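Skip to content

Search this site
Search for: Enter keywords
Search

Clidska Teaching Gallery: Showing Tasks by Hand and by Remote Control

The Clidska program studies how a person can show a household or office task to a two-armed robot. Two methods are in use. In the first, the teacher stands beside the robot and guides the arm directly. In the second, the teacher works from a control station and the robot's hands follow the teacher's own. The pictures on this page are taken from the second method, under the exercise known within the program as Skundby, which deals with cabinets, boxes and bins.

The exercise is limited to ordinary handling: reaching, gripping, placing and letting go. Teachers are asked to work at an even pace and to complete each movement before starting the next. A pause is acceptable – a hurried correction is usually less useful to the learning system than a slow one.

Handling a wrapped box at the top of a cabinet, with the fingers curled over the front edge.

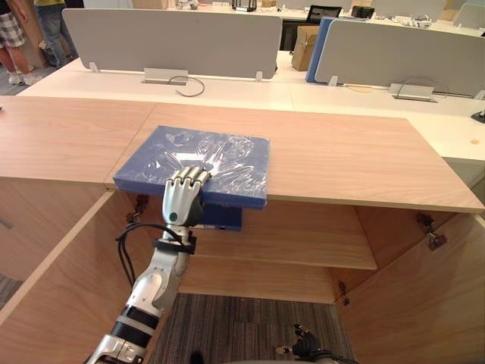
Nuanchan Boonyarit writes that the hardest habit to lose at the control station is trusting one's own sense of touch. A new teacher closes the hand until it feels right, and by then the grip is already too tight. She would like every new teacher to spend the first session opening and closing the hand on soft objects before any box is attempted.

The program has adopted a similar practice. New teachers begin with free movement, go on to soft objects and are then assigned to furniture work. Anneli Partanen prepared the written guidance for this stage, and copies are kept at both control stations.

Cabinet work calls for particular care with the wrist. The side panels and the doors limit the angles from which a hand may enter, and a teacher who watches only the fingertips may forget the width of the knuckles behind them. The views that follow are the ones that teachers consult when the main view from the head does not show enough.

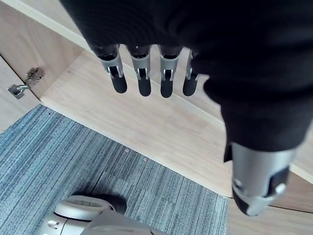
Wrist view: the hand above the open cabinet, fingers pointing down.

Teachers may switch between views at any time during a demonstration. The guidance recommends the head view for the approach and the wrist view for the last part of the reach. Akash Sengar has proposed that the choice of view be stored together with the movement, so that later readers of the record can tell what the teacher was looking at. The proposal was accepted in June and now applies to all Skundby sessions.

Doors are treated as a separate subject. An open door is easily brushed by the back of the hand, and the teacher is expected to keep track of its position throughout. 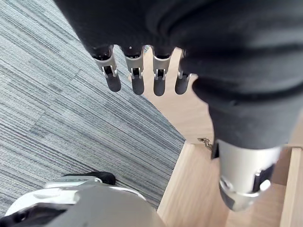
Wrist view: the fingers beside a cabinet door, with a hinge near the thumb.

Each demonstration is reviewed before it is added to the Clastbridge collection, which holds the approved records of the program. The collection passed 1,000 demonstrations under the present rules. Reviewers look for a clear start, a clear end and no long periods in which the hands are idle. Demonstrations with errors are kept in a separate group – they have value for teaching recovery – and are marked accordingly.

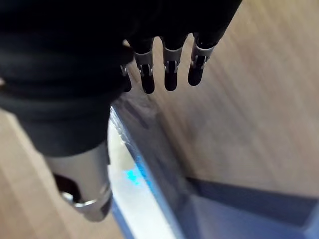 Bins are introduced after cabinets in the order of teaching. The skill to be learned is where to bring the hand before it goes in or lets go, and teachers tend to differ in how high they hold it over the rim. A clear plastic container such as this one makes the judgment harder, as the floor shows through its walls and the rim can be difficult to follow on a screen. With the fingertips held just above the edge, a small sideways adjustment can be made without contact. Rattana Thepsuriya and Sombat Kaewsai are preparing a short note on the subject for teachers who work mainly by remote control.

Requests to view further material from the Clidska program may be made in writing to the gallery office.

This site uses cookies to improve your visit. By continuing to browse, you accept our use of cookies.
Accept | Manage settings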